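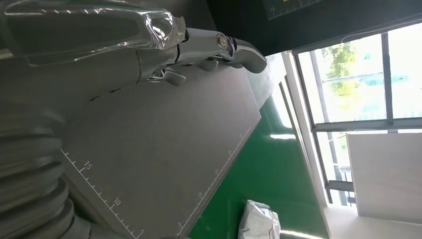 # Triltodeo hand steamer: a review from a bride with a long train

When I bought my wedding dress, the lady in the shop told me that I must not iron it, and that a professional pressing would be paid separately. The dress is a Pietrzak, satin skirt, lace on the top part, and a train which is longer than I needed. We married in Sastton in June and I live in Lernley, so in any case the dress had to travel folded in a car. A pressing at home would be lost after the first hour of the road. I decided to buy a steamer and to do it myself on the morning of the wedding.

I have now used the Triltodeo for the dress, for the veil, for four bridesmaid dresses and afterwards for ordinary clothes, so I think I can write something useful.

## Price and what is included

I paid 187 for the set, with delivery. It is not cheap for a thing that you hold in your hand. For this money you receive:

- the steamer with a cable that reached from the wall to the top of the wardrobe door
- a soft cover for delicate fabrics
- a brush for wool, which I did not open until autumn
- a heat glove for the left hand
- a small cup for filling the water

The instructions are short and well written. I would like a bigger cup.

## On satin

Satin is the reason why I was afraid. A drop of water leaves a mark on it, and the mark does not always go away. Before the wedding I practised on a piece of the hem which was cut off by the seamstress. With the soft cover and the lower setting there was no drop. With the higher setting and without the cover the steamer did spit, two times, always in the beginning when it was not yet fully hot. So please let it blow into the air first, far from the dress, and only then come close.

The folds from the car went out of the skirt well. The deep fold at the knee needed patience, and I worked it from the inside, holding the lining away with the glove. For the whole dress I needed 5 fillings of the tank. The tank is small and this was the most annoying part of the morning, walking to the bathroom and back with my hair already done.

## On tulle and lace

The veil was a pleasure. I hung it on the curtain rail and passed the steam from some distance, and it fell straight almost immediately. I did not touch the tulle with the hot plate at all and I advise you to do the same.

For the lace I was more careful. The Pietrzak top has small beads which are glued, not sewn, and the label warns of heat. I steamed only from behind, through a cotton towel. All beads are still there. If your dress has many glued parts, I would ask the shop first and not trust a review, also not this one.

## Weight and noise

After 12 minutes my wrist was tired. The handle is thick and I have small hands, so a bridesmaid took over for the train, and she had no complaint. The noise is like a kettle before it boils. You can speak over it, but the photographer asked us to switch it off when he was filming. 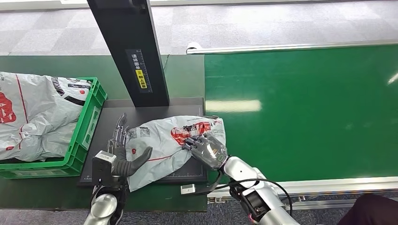
## What I would change

The cover is fixed with an elastic band, and the band was already loose by the end of summer. I asked the seller for a new one and it came after 9 days, without payment, so I cannot be angry. The light which shows that the water is finished is placed on the bottom, where you do not see it when you work. I noticed the empty tank only by the sound.

## Should you buy it?

If your dress hangs in the same house where you get ready, leave it to the shop and sleep one hour longer. If you travel with it, or you marry abroad, I find the Triltodeo a good help, and after the wedding it stays useful for shirts and for curtains. Buy it some weeks before and try it on a piece of similar fabric. Mine now lives in the hall cupboard, and my husband uses it more often than I do.

**My mark:** four stars. One star is missing for the tank.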